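To: Housekeeping and Guest Services list, all properties
From: Rooms Division Office, Olley House
Subject: Re: Guest room waste bins: liners, placement and floor check

Colleagues,

Thank you to the properties that responded to the message of last week. The comments received from Ibarra are reproduced below, followed by the response of this office.

> From: Housekeeping Office, Ibarra
> To: Housekeeping and Guest Services list, all properties
> Subject: Guest room waste bins: liners, placement and floor check
>
> We request clarification of the standard for bedroom bins before
> the June inspection. The present room card states that bins are to
> be "emptied and relined" but does not say whether a liner holding
> one or two items must be replaced. Our attendants currently follow
> different practices on different floors.
>
> We also ask whether the bin is to stand at the desk or at the
> nightstand. The card shows the desk. In the refurbished rooms,
> guests regularly move it to the bed side.
>
> Lastly, three of our recent inspection remarks concerned small
> pieces of clear wrapping left on the carpet. These are difficult to
> see on the speckled pattern, particularly with the drapes closed.

1. Liners. A liner is to be replaced at every departure, whatever the quantity of trash in it. In a stayover room, a liner containing any food packaging is also to be replaced. Liners holding only dry paper may be emptied and kept in use for a maximum of 2 nights. The black liners supplied by Sornine remain the standard item. Remaining stock of the Celtitz liners may be used in public restrooms only.

2. Placement. In the 178 refurbished rooms, the bin will now stand on the floor in front of the nightstand. The desk position continues to apply in all other rooms. The revised room card will show both arrangements. The open shelf of the nightstand is to be left clear at departure service, and any items found there are to be handled under the lost property procedure.

3. Floor check. Attendants are to open the drapes and switch on the bedside lamp before vacuuming. Loose pieces of clear plastic must be picked up by hand and placed in the bin before the liner is tied. They are not to be vacuumed, as they have repeatedly blocked the hose on the upright machines. The area in front of the bin is to be checked first, and again once the bin has been put back.

4. Records. Item 12 of the inspection form has been reworded to read "Bin relined, floor in front of bin clear." Properties holding printed copies of the previous form may use them until the end of the month.

Questions regarding liner orders should be directed to the linen and supplies desk, extension 192. Comments on the revised room card may be sent to this list until noon on Saturday.

Rooms Division Office
Olley House
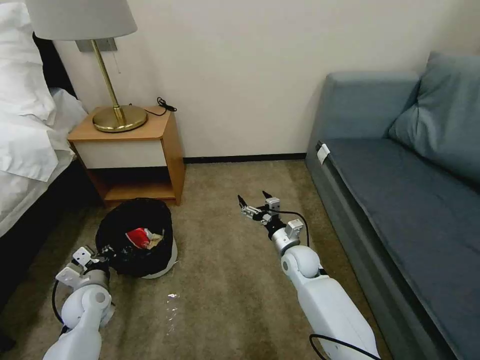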